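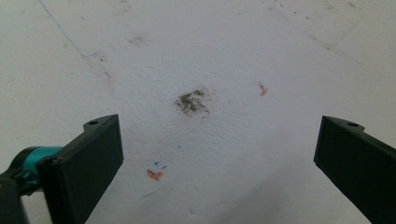
Gray smudge on white textured surface – what would you try?

plonley27
Sunday, September 26, 2021
Hi all! I've got a dark, powdery-looking smudge on something white with a fine bumpy grain, plus a little orange mark up and to the right of it. I've tried a dry cloth twice and I think I just pushed the gray further into the bumps. Help!

kelberg_attic
Melamine sponge, barely damp. I did my whole hallway in April and it took me two evenings, but it came up great.

sarbu700
Please don't start with the sponge! It's sandpaper, basically, and on matte white you'll get a shiny patch that shows every time the sun comes in. Vacuum with the soft brush first, then dab with a kneaded eraser – dab, don't rub.

kelberg_attic
Never had a shiny patch in my life, but mine was eggshell, so okay. Eraser for graphite, sure. If it's greasy soot it won't do a thing.

weltia
Is the orange bit stuck on or drawn on? If it's crayon I'd leave it for last, the wax smears. If it's a fleck, tweezers.

plonley27
Can't tell yet! Ordering the eraser tonight and leaving the sponge in the drawer for now (sorry kelberg).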